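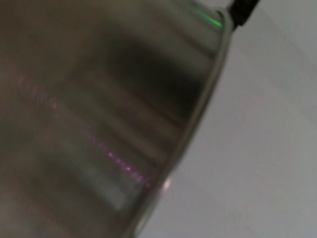
So, zweite Runde im Greifervergleich! Nach dem letzten Beitrag haben mir erstaunlich viele geschrieben, dass ich dem Plelton unrecht getan hätte (Svenja Görtz sogar mit einer ganzen Seite Einstelltipps, danke dafür!), also habe ich ihn nochmal angeschraubt und gegen den Drustska antreten lassen. Gleicher Arm, gleicher Controller, gleiche Aufgaben, nur die Finger wechseln.

Der Plelton wiegt 475 Gramm, der Drustska satte 1000, und das merkt man beim Fahren sofort. Mit dem schweren schwingt mir der Arm am Ende jeder Bewegung nach, bis ich die Beschleunigung so weit runterdrehe, dass man nebenher Kaffee kochen kann. Dafür greift er zu wie ein Schraubstock. Svenjas Tipp, beim Plelton die Kraftschwelle erst nach dem Nullabgleich zu setzen, hat übrigens richtig was gebracht. Steht natürlich nirgends im Handbuch, oder ich hab's überlesen, das gebe ich zu.

Dann das leidige Thema Kamera. Ich nehme am Handgelenk die kleine von Tikkanen, 129 Euro, Fixfokus. Auf Armlänge ist das Bild völlig in Ordnung, aber sobald es nah rangeht, wird alles Matsch, und mein Kantenfinder steigt aus.

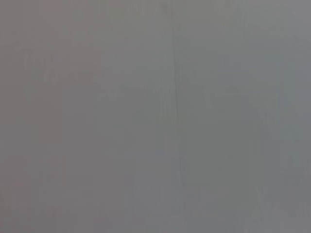
Handgelenkkamera ganz nah dran: viel Grau, ein dunklerer Strich, sonst nichts.

Xóchitl Salinas meinte, ich solle den letzten Abschnitt einfach blind fahren und mich auf die Position aus der oberen Kamera verlassen. Mache ich jetzt so, mit 2 Sekunden Pause vor dem Zugreifen, damit der Arm zur Ruhe kommt. Unelegant, aber ich kann damit leben!

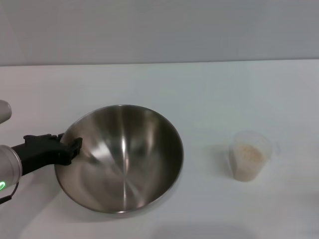 Beim Greifen selbst interessieren mich vor allem dünne Ränder, denn da trennt sich bei Parallelgreifern die Spreu vom Weizen. Eine Edelstahlschüssel wie die hier, am Rand zwischen den Fingern gehalten, ist für mich der gemeinste Test überhaupt: glatt, rund, und das ganze Gewicht hängt auf einer Seite. Der Messbecher rechts hat wenigstens einen Henkel, da kann man sich den Angriffspunkt aussuchen. Und spiegelnde Flächen mag meine Bildverarbeitung sowieso nicht, die findet in so einer Schüssel jedes Mal mindestens drei Ränder zu viel.

Mein Favorit bleibt trotzdem der Plelton, weil ich lieber schnell und leicht unterwegs bin. Als Nächstes kommen die weichen Fingerkuppen von Plalari dran, die sollen im Mai endlich lieferbar sein. Wer die schon hat: bitte melden, ich will vor allem wissen, wie schnell die sich abnutzen!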